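Trokeo 军官履历整理软件,用了一个月,随手记
2021年1月1日,星期五

先说结论,赶时间的看这段就行:买了,会续,但有两个地方很气人。手里是一战期间英军军官的公报条目、名册抄件、勋章卡这类东西的,值得试。只查自己家一个曾祖父的,不用花这钱,表格够了。

版本:Grikside 出的 Trokeo,单机版,429 元,买断,一年更新。续的是更新,不续也能接着用。我是十二月初装的,旧笔记本,Win10,没卡死过。启动慢,能忍。

拿来干嘛。我在整理一个营的军官名单,战前正规军、特别后备役、本土军、临时任命全混一块。一个人的条目散在好几年的公报里,任命一条,代理上尉一条,卸任代理又一条,最后因伤病辞去军职还有一条。名字有时候全写,有时候就剩缩写。以前用表格,一行一条,排到后来自己都看不懂。

导入。支持纯文本粘贴,也支持 CSV。我导了700条进去,都是自己从扫描件上敲下来的。软件会自动拆:日期、军衔、姓名、所属团、事由。拆得比我想的好。最后要手动改的有124条,大头是缩写。Temp. 它认得,actg. 认得,“whilst comdg. a Coy.”有时候认成团名,莫名其妙。还有 Lt. 后面跟着括号的,括号里是临时军衔,它直接扔了,不提示。这个是第一个气人的地方。扔数据不吭声,做历史的最怕这个。

解决办法:导入设置,第三页,“未识别内容保留至备注”,默认没勾。勾上。说明书里没写这条,我自己翻到的。

日期要多说一句。公报上刊登日、生效日、资历起算日是三回事,老手都知道,新手一栏全填一个日期,然后算出来这人当上尉当了负两个月。Trokeo 分三栏,还可以标“年份按推断”。好评。只写了季度的条目也能录,不会硬给你补成1号。我之前用的 Taltura 就会硬补,补完还按这个排序,害我返工了一个周末。
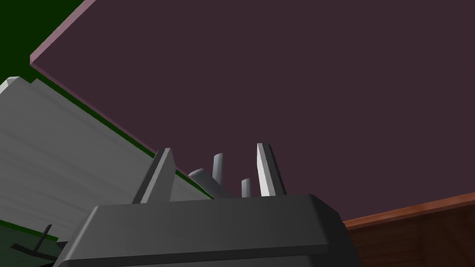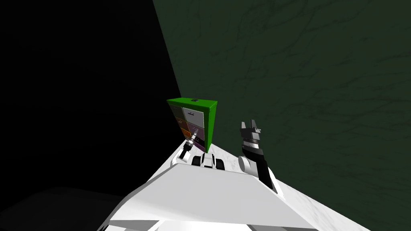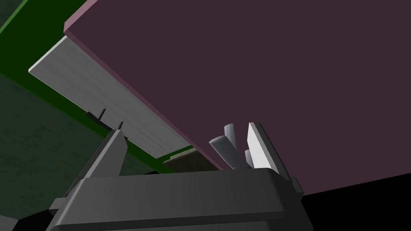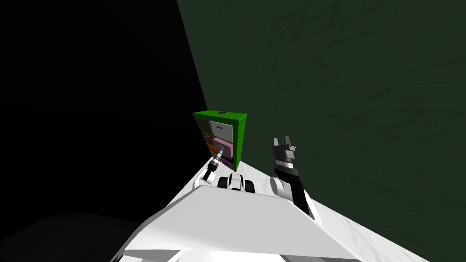 人物合并是 Trokeo 的主打功能,也是我花钱的理由。同一个人几条记录,它按姓、首字母、团、时间段打分,分高的提示合并,点一下确认。不会自动合,这点放心。合完之后每个人一个“格”,里面任命、晋升、调动、勋章、出处各归各的。界面就是一格一格排下来,想像成上面第四张图里那种绿框的小抽屉柜就行,抽屉分两列,要谁拉谁。左列是正式军衔,右列是临时和代理军衔,对着看,哪年哪月谁实际带连,一眼能看出来。我营里有个少尉,临时上尉当了不到半年退回去,又当,又退,以前在表格里我一直以为是两个人。合并以后才看明白,是同一个,换了一次营。当然最后还是要去翻原件,软件打分高不等于对。同姓同首字母的兄弟俩,它给了很高的分,差点点下去。

撤销。合错了能拆,这个要夸。拆开以后原来的出处跟着各自的条目走,不会乱。但只能拆最近一次合并,再往前就得从备份恢复。所以备份备份备份。

打印。卡片打印我用 Kongkaew 的索引卡,偏厚,喷墨不洇。模板里没有这个尺寸,自己量了设的,上边距要留多一点,不然第一行军衔被切掉半个字。打出来字体偏小,老花的朋友自己调大。可以一人一张,也可以一人多张续卡,续卡号自动加。背面印出处,正反面对齐有点偏,我的打印机问题也说不定。

出处管理。中规中矩。能记刊名、期号、页码、栏。栏单独一格,很多软件没有,公报字那么小,不记栏回头找死人。同一页上的多个军官可以共用一条出处,改一处全改。缺点是没法区分“我看过原件”和“我从别人的抄件转录的”。我现在用备注里加星号凑合,丑。

查询。快。按团查、按日期段查、按事由查都行。“因健康原因辞职并保留荣誉军衔”这种事由,可以自己建标签,一次性套上去。想看某个月营里到底有几个临时上尉,筛一下就有了,以前我要数一晚上。不支持模糊拼写,Keith 和 Keeth 它当没关系。人名拼错再抄件里太常见了,这个应该有的。

客服。第二个气人的地方。括号被扔那个事我写信过去问,页面上写72小时内回复,等了一周多,回来一封信让我重装。重装当然没用。又写一封,附截图,这次回得快,承认是已知问题,说下一版改。哪天出下一版,没说。

跟 Taltura 比一下,老有人问。Taltura 便宜,家谱功能强,父母子女画树很漂亮,家信照片也能挂。军职部分弱,一个人只能有一个“当前军衔”,正式的临时的荣誉的全挤一起,后填的把先填的顶掉。做家族史选它,做部队史选 Trokeo。两个之间能倒数据,走 CSV,中文备注会乱码,另存的时候编码选 UTF-8 的带 BOM 那个就好了。

几个零碎:
团名缩写表可以自己加,本土军的营号写法(1/4th 这种)要加引号,不然被当成日期,变成1月4日。我第一次导入全中招。
军官编号可以空着。很多早期军官本来就没有士兵那种编号,有的软件非让填,它不逼你。
阵亡日期和“死于伤”分开的,好。失踪后推定死亡也有单独一项。
勋章只预设了常见的那几种,外国颁的要自己建。
夜间模式灰底灰字,看不清,别开。
中文界面翻译的很生硬,“卸任代理”翻成“放弃表演”,acting 嘛。第一次看见愣了半天。建议直接用英文界面。

打分的话,合并功能满分,导入扣一半,客服不及格。价格不算便宜,可是省下来的时间我已经觉得回本了。

试用版只能录一小部分人,打印带水印,别的功能都开着。先拿最乱的那几个人去试,别拿履历干净的试,干净的用什么都行。

剩下的骑兵和工兵附属军官还没录,录完如果有新坑再来补。备份路径默认在 C 盘用户文件夹里,重装系统之前记得拷出来。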